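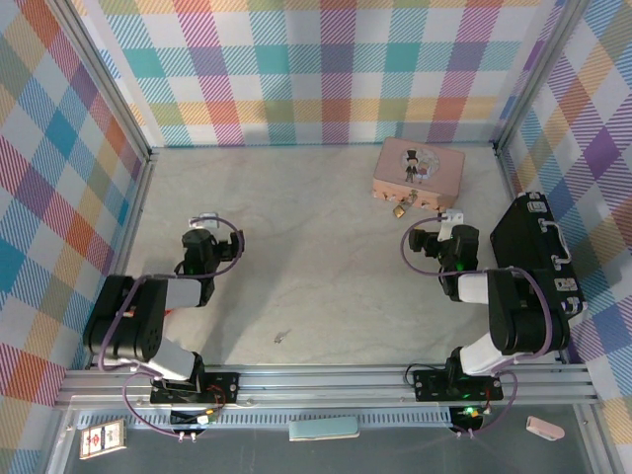 **Figure 1.** The two-arm station used on the open day, with the pink box and its padlock at the back and the black case at right.

### 4.2 Open day sessions

We ran the station for visitors on Oct 9, 2022, and it was easily the liveliest day of the whole study! Over the day 277 people came through the Purnero hall, and 23 of them stayed long enough to try guiding the arms themselves. The task was the one described in Section 3: pick up keys from the tabletop, bring them to a lock and try to open it. We had expected visitors to ask for something showier, but the keys won them over straight away. Everyone has fumbled with a padlock at some point, and people of all ages leaned in to see how a machine would cope with the same small nuisance.

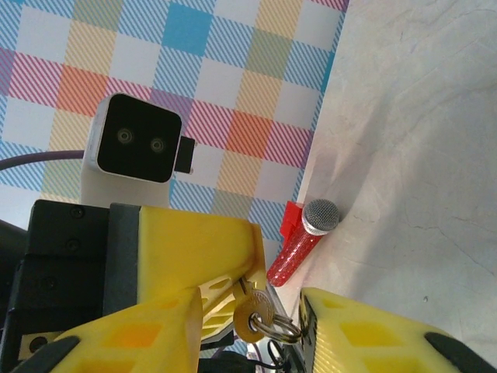

Getting a good hold on the keys was the part visitors talked about most. A key ring swings, and a key that looks well gripped can still sit at the wrong angle for the lock. Petrică Roman, who hosted the morning sessions, began asking the crowd to call out which way the wrist should turn next, and their guesses were often very good (the younger visitors were especially quick). We have kept this habit in every demonstration so far.

All sessions were logged with Fletarar, giving 2343 short clips, of which 1259 were kept after checking. Clips were dropped when the log had gaps or when a visitor let go of the controls partway through. The visitors' movements were slower than those of our trained operators in the February trials, but far more varied, with plenty of grips that our own team had never thought to try. Section 5 compares the two sets, using the Costache scoring method for both.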